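作業ノート 十二月 午前九時すぎから

セル名はOmau。今日はグリッパの指の交換と、手首カメラの再調整、そのあとシミュレーション側の合わせ込みをしました。日本語で書く練習もかねているので、変な言い方があれば余白に直しを書いてください。

昨日の夕方の状態から。箱をつかむ動作で、右の指が先に当たり、箱が少し回ってから左の指に当たる、という現象が続いていました。ログを見ると、閉じる動作の終わりで力の値が左右でそろっていません。ソフトの問題だと最初は思いましたが、パラメータは先月から変えていません。それで今日は機械のほうから見ることにしました。

電源を落とし、エアの残圧を抜き、札をかけてから指を外しました。Brokellの指はねじが二本で固定されていますが、奥のねじは短いレンチでないと入りません。短いレンチは引き出しの二段目、青いテープが巻いてあるものです。前にだれかが長いほうを無理に入れて、ねじの頭を少しつぶしています。今日そのねじは新しいものに替えました。予備はあと3本です。注文の一覧に書いておきました。

外してみると、右の指のリンクのピンにがたがありました。手でゆすると分かるくらいです。左はほとんどありません。ピンとブッシュを両方替え、グリスは薄くつけて、はみ出た分は拭きました。グリスを多くつけると布のけばが付いて、かえって動きが重くなります。これは秋に一度失敗しました。ゴムのパッドも端がはがれかけていたので、ついでに張り替え。接着剤が乾くまで昼休みにしました。

午後。組み付けてから原点を取り直しました。手順は古いメモのとおりですが、ひとつ抜けているところがあったので、ここに書いておきます。

一、指を全開にしてから電源を入れる。半開きのまま入れると、原点が一段ずれて覚えられることがある。
二、すき間ゲージを両方の指ではさみ、左右とも軽く触れるところで止める。
三、そこで値を保存する。保存のあと、必ず一回電源を切って入れ直す(古いメモにはこの入れ直しがありません)。
四、空の状態で開閉をくり返し、音を聞く。

開閉は600回まわしました。そのうち途中で止まったことはありません。音は最初だけ少し高く、あとは静かになりました。閉じ切るまでの時間は431ミリ秒で、これは交換前より短いです。短ければよいというわけでもないので、しばらく様子を見ます。

つぎに手首カメラ。指を外すときにケーブルの押さえを一度ゆるめたので、カメラの向きも確かめる必要がありました。校正板を出して撮り直したところ、やはり少し下を向いていました。台座のねじを締め直し、校正をもう一度。今度は前の値とほぼ同じになりました。ケーブルは手首の回転で引っぱられないように、輪をひとつ多く作って留めてあります。この輪を小さくしないでください。

ケーブルの留め具について、意見がふたつあります。結束バンドは安くて早いですが、切るときに被覆を傷つける心配があります。面ファスナーは何度も開けられますが、油がつくと弱くなります。今日は面ファスナーにしました。一か月で弱くなったら結束バンドに戻します。

夕方はシミュレーションです。Stelivdaleのモデルファイルでは、指の長さが古いパッドの厚さで作ってあります。新しいパッドは少し厚いので、そのままだと画面の中では届いていて、実機では当たりすぎる、ということになります。指先の形状を直し、衝突用の形も同じだけ厚くしました。見た目の形だけ直して衝突用を忘れる失敗は、私は二度しています。

照明の設定も見ました。影の解像度を低くしてあるので、影の縁が階段のようになります。学習用の画像を大量に作るときは軽いほうが助かりますが、実機の影はこうなりません。影の設定を上げると一枚の時間が長くなり、29枚で試したところでは、まだがまんできる長さでした。夜に回すなら問題ないと思います。直す前の設定は別の名前で残してあるので、比べたい人はそちらを開いてください。

手首カメラから見た画面では、赤い箱の両側に黒い指が来ています。ふたには赤い字でOFFと読めるロゴがあり、続きの字は下で切れています。奥の白い円筒から左へ、灰色の大きな影がのびていて、縁のぎざぎざがよく目立ちます。

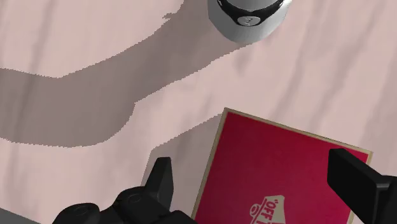

パッドを張り替えたあと、手首カメラの校正は毎回やり直す必要がありますか。

パッドだけの交換なら、校正のやり直しは必要ありません。カメラの台座かケーブルの押さえに触ったときは、校正板を使ってやり直してください。指の原点は、パッドの厚さが変わるので、どちらの場合も取り直します。

上の質問は休憩のときにも出たので、手順書のほうにも同じ文を入れておきます。

それから、モデルの箱の寸法について。今は箱の外側の寸法だけが入っていて、ふたの縁の出っ張りは入っていません。実際の箱はふたが少し大きいものが多く、指が縁の下に入ると、持ち上げるときにふただけ浮くことがあります。つかむ高さを下げる案と、モデルに縁を足す案があります。私は縁を足すほうが正しいと思いますが、箱の種類ごとに測るのは手間です。まず高さを下げて試します。

Strachanの工具屋から届いたトルクドライバは、まだ検査票が付いていません。検査票が来るまで指のねじには使わないで、棚の上の箱に入れておきました。今日の締め付けは古いドライバでしました。

残っていること。
・右の指の古いピンの摩耗を測って、値をこのノートに追記する。
・左の指のブッシュも、次の点検で開けて見る。
・影の設定を上げたもので夜の計算を一回まわす。朝、ディスクの残りを確認する。
・古いメモの手順三に、電源の入れ直しを書き足す。
・つぶれたねじは捨てないで、見本として小袋に入れた。引き出しの二段目。

十八時、札を外して電源を戻し、アームは待機位置。エアは元栓で閉めました。明日の朝に使う人は、開けてから圧力計が落ち着くまで待って、それから原点の確認をお願いします。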